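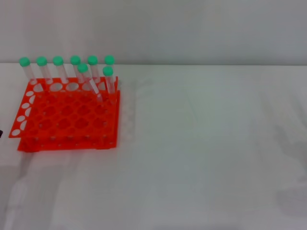 Test tubes with green screw caps in an orange-red rack.

Guess which town finally has its own movie location walk? Tamstead! Yes, that Tamstead, the one you drive through on the way to the lake and only stop in if somebody in the back seat needs a bathroom.

The walk opens to the public in November and I got to tag along on one of the test runs. It starts at the old Zellano movie house (closed for years, but the marquee still lights up) and ends down by the river at the Khoury bridge, which you'll know if you've seen The Long Way to Jukel. If you haven't seen it, go fix that and come back. I'll wait. It's the one where the two sisters steal their father's bread van and make it exactly one town over before they start fighting.

The whole thing is a little under 3 miles and takes 2 hours if you don't dawdle. We dawdled. Mireille Qudah led our group, and she was an extra in the market scene when she was nine, so she has opinions. According to her, the crew repainted the entire row of shops on Canal Street and then the owners refused to let them paint it back. I always figured those blues and yellows were original! She also showed us the doorway where the younger sister sits and eats the peach, and every single person in the group wanted a turn sitting in it – me included, and my knees let me know about it on the way up.

My favorite stop was one I'd never have found alone. Behind the post office there's a flight of steps that got used in the movie for a city hundreds of miles away. You stand at the bottom, Mireille hits play on the music, and suddenly you're singing under your breath like a fool next to the mail trucks. 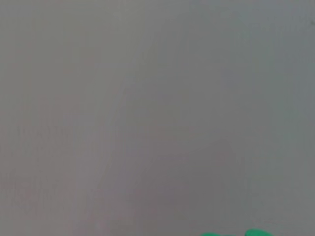
Soft gray, seen from very close up.

Now the practical stuff. Groups are small, so book ahead. Hanan Geagea, who runs the town's visitor desk, told me they had 300 sign-ups before they'd even printed a flyer, and she's hoping for more than 2,000 walkers by the end of next summer. For a place with one hotel that's a lot of sore feet. Randa Hakim at that hotel says she's already had calls asking for the room with the green balcony. Sorry, folks, the balcony was a set.

Not everybody is thrilled. Khalil Sabbagh has lived beside the bridge his whole life and he'd like the tours to skip the early morning, thank you very much. I can see his point, and so could the organizers, because the first walk of the day now leaves at 10 a.m.

Wear real shoes, the cobbles on Canal Street are rough. Bring cash for the bakery halfway, too. Ghassan Zein doesn't take cards and his cheese pies go fast (I had one, then went back for another while the group was busy with the peach doorway).

They're talking about an evening version in spring with a screening at the Zellano, if the roof gets fixed in time. I've already put my name down for that one.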